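Bedcombe Bench Electrics, notes for users of the collection

Version of 2/12/22. Maintained by Bernd Eichhorn.

What it contains

Bedcombe is a collection of pictures of small electrical parts on a work table. The subjects are common things: power strips, plugs, chargers, switch boxes, knife switches, small circuit boards. We started it because we needed material for an index of parts, and the product photos from shops did not help us. In a shop photo the cable is always neatly rolled or it is missing. On a real table it lies across other things.

The present release has 2,593 pictures, of which 2,319 are checked by a second person. The rest is included, but please read the section on known problems before you use it.

The table

All pictures are made on a white tabletop with a large brown sheet on it. The brown color was chosen after some discussion. White parts on a white table were difficult to see at the borders, and a green sheet made the circuit boards nearly disappear. The objects are put down without a fixed grid. We only ask that labels are turned up when this is possible. 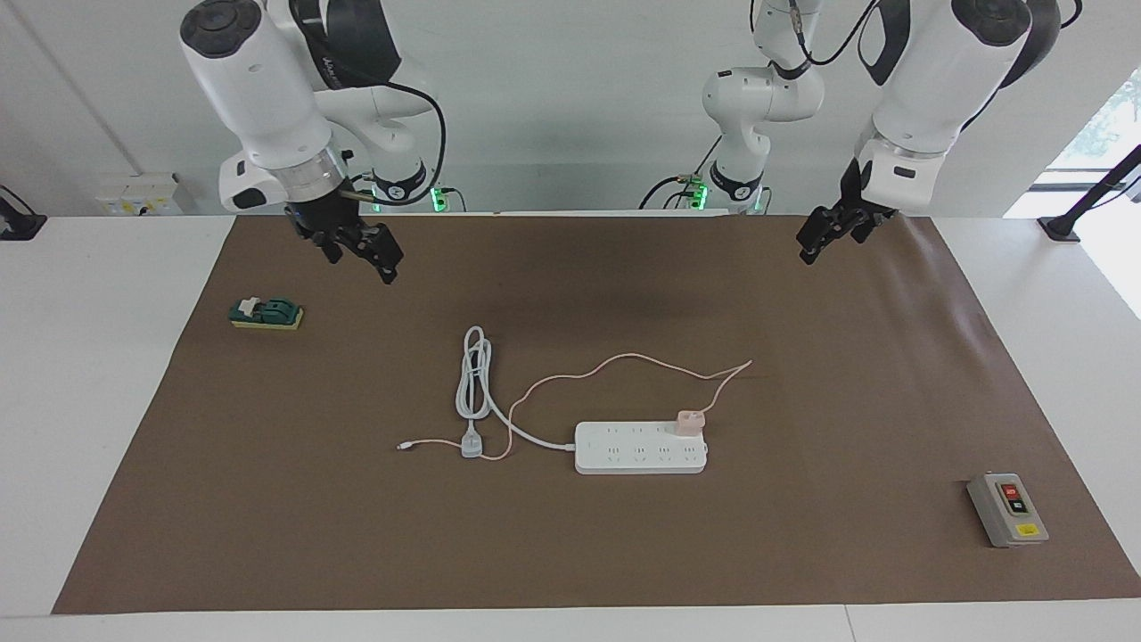 Should a charger which is plugged into a power strip be counted as part of the strip?
Give it its own entry and write "plugged in" in the state field. The strip keeps one entry also when several things are connected to it.

Names of the parts

We use the same word for the same kind of part in all files. The list has 43 names at the moment. The ones which cause most questions are these:

power strip: a bar with two or more outlets. The small switch on the strip, if there is one, is not a separate part.

knife switch: a switch with a lever on an open base. Write the color of the base and the color of the lever separately. "Raised" or "lowered" goes into the state field, and please do not write "on" or "off" there. From the lever alone we cannot know if current is flowing.

switch box: a closed box with push buttons. If the buttons have text, copy the text exactly, with capital letters.

plug: the end of a cable which goes into an outlet. A plug with its cable is one part, and the cable color is noted even if the plug has another color.

circuit board: any bare board. Connectors on it are written in the remark field.

In the first version from May we had also "adapter" and "charger" as two names. Annotators did not agree on them, so both are now "charger".

Cables

Cables are the hardest part of this collection. Follow the cable from the strip to its end and write both ends. When it is covered in the middle, you can still connect the two pieces if color and thickness are the same. If you have doubt, write "end not known". We prefer this to a guess.

Some 70 pictures were marked again in this release because the cable was given to the wrong strip. 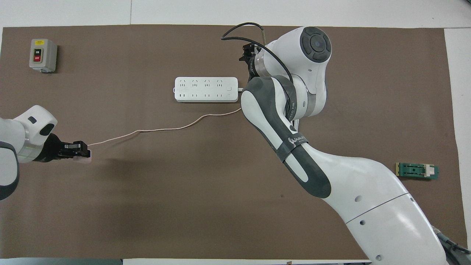
Power strip with pale pink cable, switch box with ON and OFF buttons, green circuit board.

Known problems

The outlets of the strips are not described by country or standard. We tried it in the Hinojosa set and stopped, because many openings look similar from above.

Shadows of the small boxes were sometimes marked together with the box. We have corrected those we found.

Color names are simple on purpose. Gray, white and pale pink can be near to each other under the lamp, and two annotators may have written different words for one part.

Related sets

Hinojosa has the same names but other tables. Flolletti contains only hand tools and can be joined with Bedcombe without renaming. The old Erkier files use numbers in place of names, and the conversion table is in the folder "tables".

Corrections

Send the file name, the part name and what you think is right to Bernd Eichhorn. Please put one correction per line.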